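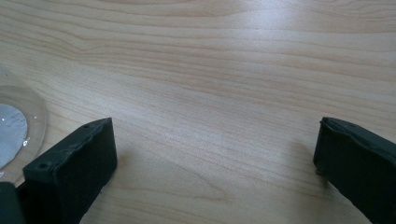 Source: authors' own.

Home | Issues | About the Journal | Submit | Contact

3.2 Monthly arrivals and the seat problem

Regional airports publish passenger counts once a month, and the counts are usually read as a verdict on tourism. Our case is Lallier, whose airport serves the beach towns of Stisby and Nakpan. Its June bulletin put the share of seats filled at 73 percent and called this a strong recovery. The June before, the airport had run 16 weekly flights. It now ran 20, most of them on smaller planes -- a detail the bulletin left to a footnote.

We therefore worked from seats offered as well as passengers carried. A traveler who changes planes at Lallier and never leaves the terminal is also counted, twice, once in each direction of enthusiasm. We removed these transfers wherever the airline Lomari let us see its booking records, which it did with visible reluctance and in a file format of its own design. 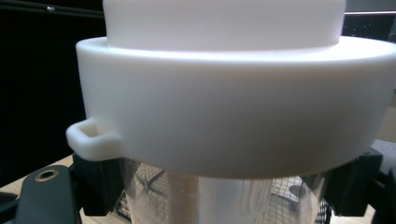

Figure 2. White plastic collar with a small loop handle, close view.

Hotel nights tell a cooler story than the airport does. Stisby gained guests in the peak weeks and lost them in the shoulder season. Nakpan gained very few in either, though its tourist office had by then ordered new banners. Some of the missing visitors were surely staying with relatives, a form of lodging that pays no bed tax and fills in no forms. We make no attempt to estimate them here.
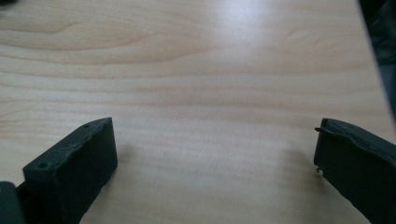

3.3 Limits of the hotel data

Only 16 hotels reported in every month of the study. The rest reported when business was good.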